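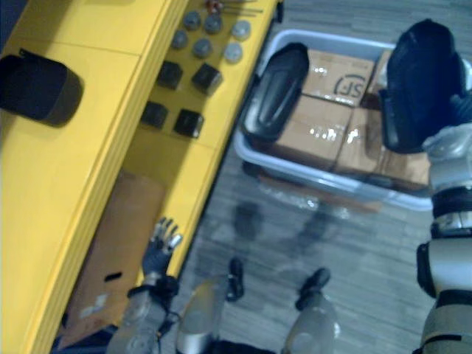
후보 초청 주민 간담회 행사장 안전 점검표와 의견

행사: 니엔 지구 시의원 예비후보 초청 간담회
장소: 자룸 홀 1층 대강당
점검일: 2022년 7월 21일
점검자: 마푸즈 하울라더
표기: 적합 / 보완 / 해당 없음

지난번 간담회 때 의견란을 길게 썼더니 다음 담당자가 잘 읽었다고 해서 이번에도 신나게 적습니다. 항목 번호는 지난 점검표와 같고, 4번 묶음만 새로 넣었습니다.

1. 출입구와 대피로

1-1. 정문 양쪽 문짝이 모두 열리는가: 적합
의견: 왼쪽 문이 뻑뻑했는데 경첩을 갈았더니 손가락으로 밀어도 열립니다. 정말 좋아졌어요!

1-2. 후문 앞에 적치물이 없는가: 보완
의견: 현수막 거치대와 접이식 의자 묶음이 문 앞에 있었습니다. 의자는 무대 뒤로 옮겼고, 거치대는 당일 아침 설치조가 들고 나가기로 했습니다. 개회 한 시간 전에 다시 확인해 주세요.

1-3. 유도등 점등: 적합
의견: 강당 불을 전부 끄고 봤습니다. 동쪽 복도 끝 것까지 환합니다.

1-4. 휠체어 경사로: 적합
의견: 미끄럼 방지 띠를 새로 붙였습니다. 유세차가 이 앞에 서면 경사로가 막히니 주차 안내하시는 분께 꼭 전달 부탁드립니다.

2. 좌석과 통로

2-1. 좌석 배치도와 실제 배치가 일치하는가: 적합
의견: 한 줄에 11석씩, 가운데 통로를 넓게 뒀습니다. 후보자들이 객석으로 내려와 질문을 받는 순서가 있어서 이 통로가 이번 행사의 주인공입니다.

2-2. 의자 연결 고리 체결: 보완
의견: 뒤쪽 세 줄이 풀려 있습니다. 고리만 걸면 되는 일이라 금방 끝납니다.

2-3. 취재석과 대피로 분리: 적합
의견: 지역 신문과 인터넷 방송 쪽에서 삼각대를 세울 자리를 오른쪽 벽면으로 잡았습니다. 다들 흔쾌히 동의해 주셔서 고마웠습니다.

2-4. 사전 신청 인원이 수용 인원 안에 드는가: 적합
의견: 플리모로 받은 신청 명단을 두 번 대조했습니다. 현장 접수는 33명에서 마감합니다. 그 뒤에 오시는 분들은 로비 화면으로 모시는데, 로비에서도 질문지를 낼 수 있게 해 두었으니 적극적으로 안내해 주세요!

3. 무대와 전기

3-1. 연단 고정 상태: 적합
의견: 세게 흔들어 봤습니다. 꿈쩍도 안 합니다.

3-2. 무대 가장자리 표시: 보완
의견: 흰 테이프가 바닥 색과 비슷해서 조명을 켜면 잘 안 보입니다. 색이 진한 테이프로 교체 요청.

3-3. 케이블 덮개: 보완
의견: 음향을 맡은 나테로에서 덮개를 가져왔는데 사회자석 쪽 구간이 조금 모자랍니다. 길이 5미터짜리 하나만 더 있으면 됩니다. 담당 기사님이 당일에 싣고 오신다고 합니다.

3-4. 멀티탭 과부하: 적합
의견: 개표 중계용 대형 화면을 이번에는 쓰지 않아 여유가 많습니다. 커피포트는 같은 콘센트에 꽂지 마세요. 1월 행사 때 발언 시계가 꺼진 일이 있습니다.

3-5. 현수막과 정당 표지물의 고정: 적합
의견: 에어컨 바람이 바로 닿는 위치인데 추를 달았더니 얌전합니다. 표지물 크기는 후보마다 똑같이 맞췄습니다.

4. 군중과 갈등 상황 (신설)

4-1. 지지자 대기 구역 분리: 적합
의견: 후보별로 로비 양쪽을 나눠 쓰고, 화장실 가는 길은 공용으로 비워 둡니다. 선거철에 이렇게 많은 분이 동네 하수도와 버스 노선 얘기를 들으러 오신다니 저는 그것만으로도 설렙니다.

4-2. 반입 제한 물품 안내문: 보완
의견: 문구는 좋은데 글씨가 작습니다. 깃대와 확성기 부분만이라도 크게 다시 뽑아 주세요. 손피켓은 앉은 높이까지 허용한다는 문장도 넣었으면 합니다.

4-3. 발언이 과열될 때의 절차를 사회자가 숙지했는가: 적합
의견: 마이크 끄기, 휴식 선언, 퇴장 요청 순서로 연습했습니다. 사회자 목소리가 아주 시원시원합니다.

4-4. 안내 인력 배치: 보완
의견: 필요 인원 27명 가운데 후문 담당이 아직 한 자리 비어 있습니다. 관심 있는 분은 점검자에게 바로 연락 주세요.

5. 응급과 소방

5-1. 소화기 압력 게이지: 적합
의견: 모두 초록 구간. 무대 옆 소화기는 커튼에 가려 있어서 커튼을 묶었습니다.

5-2. 자동심장충격기 위치 표시: 적합
의견: 안내 데스크 뒤 벽에 있습니다. 배터리 표시등 정상이고, 데스크에 앉는 분들 모두 한 번씩 함을 열어 봤습니다.

5-3. 구급상자: 보완
의견: 반창고와 식염수가 떨어졌습니다. 얼음팩은 넉넉합니다.

5-4. 식수와 냉방: 적합
의견: 한여름이라 신경을 많이 썼습니다. 로비에 물을 두 군데 놓고, 줄이 건물 밖까지 이어지면 그늘막을 폅니다.

5-5. 비상 연락망 게시: 적합
의견: 음향실 문 안쪽과 접수대에 붙였습니다.

재점검

보완 항목은 개회 한 시간 전에 후문, 의자 고리, 무대 테이프, 케이블 덮개, 안내문, 안내 인력, 구급상자 순으로 돌겠습니다. 같이 도실 분 환영합니다! 점검표 사본은 접수대 서랍에 넣어 둡니다.

점검자 서명: 마푸즈 하울라더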